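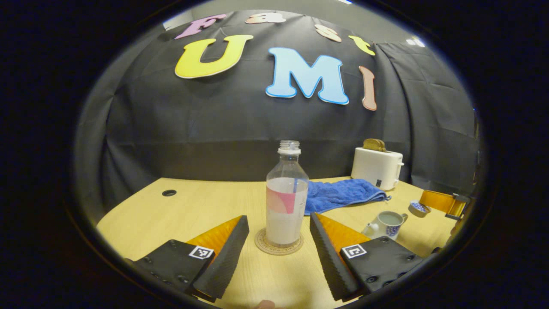

Table as set, backdrop up, bottle on the cork coaster.

To: huvside-tabletop list
Subject: Re: [tabletop] Backdrop letters and breakfast table layout
Sent: Sunday, 9:40

On Sunday, a list member at the Cloutier site wrote:

> We hung the Trurnasau cloth on the long wall and the creases will not
> drop out. Letters are lifting at the corners wherever the cloth folds
> under them. Do we iron it, rehang it, or leave it? Also, what goes on
> the table and where? The layout sheet from March lists a cup and
> saucer that we don't have. Last question: is the bottle supposed to
> be capped?

Taking these in order.

1. Creases. Our backdrop has loose vertical folds from one side to the other and I have stopped trying to remove them. What matters is that the cloth covers the wall down to the back of the table. Ours leaves a strip of light gray wall showing above it, and I don't intend to raise it. If you want yours flatter, weight the bottom hem. 200 grams per clip is enough for the Trurnasau cloth. Do not iron with the letters attached.

2. Letters. Small "Fast" on the first line, large "UMI" on the second. They follow the curve of the cloth, so the I sits at a tilt. I would accept that. For lifting corners, add tape behind the corner only. A full backing makes the letter stiff, and it then pulls away at the next fold. Leave 4 cm between the two lines if you are starting over.

3. Table contents. The March sheet is out of date. Current set:

bottle, clear plastic, on round cork coaster, near center
towel, blue terry, behind and to the right of the bottle
toaster, white, two-slot, farther back on the right, one slice of toast up
teapot, small, white with blue floral decoration, in front of the toaster, spout to the left

The towel is folded loosely. Do not square it off. The cup and saucer were dropped from the list and need not be replaced. The round cable hole stays on the left side of the table. If your hole ends up on the right, turn the table.

4. Bottle. No cap. Fill with the white liquid to the middle, leave the label on, and stand it on the coaster. The Nunthorpe sheet says 700 ml for the large bottle, but fill by eye, as the bottles at different sites are not the same shape. The teapot is used without its lid and takes the pale liquid.

5. Coasters. Cork only. The felt ones slide on blond wood and leave lint on the base of the bottle. There is a pack of 25 in the Huvside cupboard, second shelf. Take what you need and mark the sheet on the door.

I will put the corrected list in the shared folder under "tabletop/breakfast". Please delete local copies of the March version. If your toaster has a longer body than ours, send the depth in centimeters before you move anything else, as the teapot position depends on it.

--
tabletop mailing list
Replies go to the whole list by default.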